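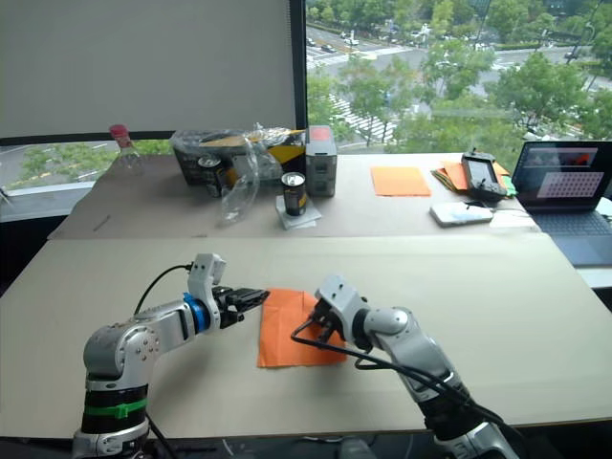 Larent Everyday Cloth, orange or green

Sold singly or in packs of 3. Stocked by Plakstead.

Most cleaning cloths are sold with a claim on the wrapper that you can't check in the store. Streak-free, lint-free, lasts for hundreds of washes, picks up more than the other one. We stock cloths because people need them, and we try to keep the claims down to what we have tried ourselves. The Larent is a plain, roughly square cloth for wiping, drying and dusting. It comes in orange and in green. The two colors are the same cloth.

What it's good at

Wiping down tables and counters. It takes up a small spill in one pass if you lay it flat first and let it sit for a moment, and it rinses out under the tap without much wringing. Dusting shelves is fine too, though you'll want it slightly damp, since used dry it mostly pushes the dust along to the other end. It folds down small enough for a back pocket.

What it's not so good at

Glass. The maker says glass. We tried it on the shop door and on two mirrors and got streaks every time, fewer with warm water, but streaks. If windows are your main job, buy the Smadi glass cloth, which costs a bit more and does nothing else well.

It is also not a dish towel. You can dry a plate with it but the second plate will come out damp.

Wrinkles

People ask about this more than we expected. Yes, the cloth wrinkles. It comes out of the pack with fold lines and it comes out of the wash with a different set. Smoothing it by hand on a table gets rid of most of them and leaves a few shallow ones, and those make no difference to how it wipes. Don't iron it. Kamran Bangash in our returns department ironed one at a low setting to see, and the surface went shiny and stopped absorbing where the iron had been.

Folding and storing

In half, then in half again, is enough. The maker prints a diagram for a three-part fold that is supposed to give you more clean faces to work with. Count them yourself. You get about as much use from the simple fold, and you'll do it the same way every time without looking at a diagram.

Stacked flat, the cloths stay put on a shelf. Keep orange and green in separate piles if you use color to tell kitchen from bathroom, as a mixed pile is how you end up with the wrong one in the sink.

Washing

Warm wash, no fabric softener. Softener coats the fibers, and on this point the label is right. The first wash sheds orange lint, so don't put it in with anything white. Green sheds too but less noticeably. We washed one orange cloth 23 times with ordinary towels. The color was duller at the end and one corner of the hem had come loose. It still wiped a counter as well as a new one did. The wrapper promises far more washes than that, and we can't tell you if it gets there.

Line drying is best. Low heat in a dryer has done ours no harm.

The details

Colors: orange, green
Shape: roughly square, hemmed on four sides
Pack sizes: single, or 3 of one color
Carton for offices and cleaners: 18, one color per carton
Wash: warm, no softener, no bleach
Iron: no
Returns: unopened packs only

The maker quotes a weight and an absorbency figure. We have left both off this page. The weight didn't match the cloths on our scale, and we asked how the absorbency was measured in April and haven't had an answer.

Single or pack?

The pack works out cheaper per cloth, though not by as much as the sticker suggests. If you have never used one, buy a single. If you already know you like them, the pack makes sense, and the carton only makes sense if you go through them at work. We have talked a few people out of cartons.

How it compares

The Jimis utility cloth is thinner, cheaper and dries faster on the line. It also slides around when you try to wipe with it flat, and it bunches up under your hand. For dusting I would pick the Jimis. For counters, the Larent. I don't think either one is worth driving across town for.

Customer comments

"Does the job on my workbench. Color is brighter than I wanted." - Duangjai Kaewkla

"Bought the green for the bathroom and the orange for the kitchen, now my son uses both for his bike. They wash out all right. The bike grease left a gray patch that won't shift." - Doaa Abdel Hamid

"Streaks on glass, like you said. I should have listened." - Bjarke Þórarinsdóttir

We print the lukewarm comments along with the good ones. There was one five-star comment that repeated the wrapper word for word and we left it out.

Questions we get

Are orange and green really the same? Same cloth, same hem, same price. Orange shows coffee less. Green shows dust more.

Can I cut one in half? You can, and the cut edge will fray in the wash unless you hem it.

Is it safe on screens? We wouldn't. The maker says yes, but the maker also said glass.

Will you carry a larger one? There is a larger size in the catalog. The sample we were sent was the same cloth with a worse hem, so for now, no.

Does the color come off on a wet counter? Before the first wash, a little, on pale stone. Wash it once and the problem goes away - or it did on ours.

Page checked and prices updated September 28, 2018, by Hammad Niazi. If your cloth behaves differently from what is written on this page, write to the store and say which color and how you washed it.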